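Subject: Re: Prillamdale parish registers - the Hakala family
To: Prillamdale Local History list
From: Arvo Tikkanen
Date: 9 Feb 2018

Dear all,

Thank you so much to everyone who wrote back about the Hakalas, on the list and off it. I had expected a bit of polite silence, the way it goes with other people's ancestors, and instead I've had a very full inbox and a lovely week reading it all. I'm sorry to be slow in answering. I do want to deal with the question from the Sudness end properly, so I've left it in here:

> Arvo, you said in your last that the family came over from Sudness
> in 1884. Are you taking that from the register or from the gravestone?
> I ask as my own notes have them still paying rent at Sudness that
> August, in the estate book, and I can't make the two fit. Also, is the
> "Bimis" in the burial entry a house or a person? My grandmother used
> the word for a field. Sorry to be a nuisance!

You're not a nuisance at all, and I'm very glad you asked, as I've had to go back and look at my own handwriting, never a pleasure. The date is from the register. The gravestone only has the names and a line of scripture, and the bottom of it has sunk so far into the turf that there may well be more down there. What the register gives us is a baptism at Prillamdale in 1884 with the father put down as "Hakala, lately of Sudness". I took "lately" to mean they had moved for good, and I think now I was too quick. If he was still paying rent in August, he might have kept the Sudness holding on until the end of the harvest and sent his wife ahead to be near her mother for the birth. My own grandfather did much the same thing (different valley, different century, same mother-in-law problem) and it would have looked very odd on paper.

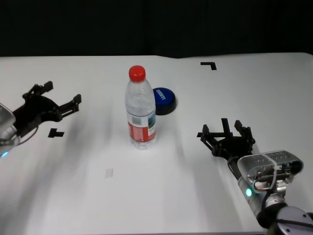 The rent book would settle a good deal of this. Could you tell me whether the August payment is in his name alone, or whether there's a second name beside it? If there is a brother in the picture then half my tree needs redrawing, and I would sooner know before I ink it in. I've got 18 baptisms copied out so far that I'm happy with, and 2 where the clerk has blotted the mother's name so badly that I've simply put a question mark and gone to make the tea.

As for Bimis, I'm with your grandmother. In the burial entry it says "of Bimis", and he writes "of" for houses and farms all the way through that book, so it isn't a person, I'm fairly sure. The tithe map has a Bimis Close and a Little Bimis down by the ford, with no building on either of them. Perhaps there was a cottage that had gone by the time the map was drawn, or perhaps people just called the whole corner by that name. Does anyone on the list walk their dog that way? A line of old wall or a patch of nettles would make me very happy.

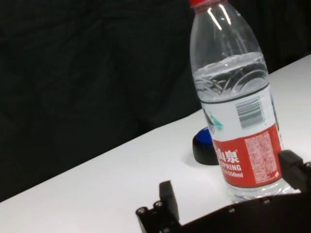
Arvo Tikkanen

PS. Two small things I meant to put in above. The index now has more than 3000 names in it, and it's still in one long file, so please be patient if it takes a while to open. And if you are sending corrections, do put the page number from the register as well as the name - there are a great many Hakalas called after their fathers and I've already married one of them to his aunt.

PPS. I'll be at the record office again later this month and am happy to look things up for anybody who can't get there. Send me the name and the parish, and a rough year if you have one.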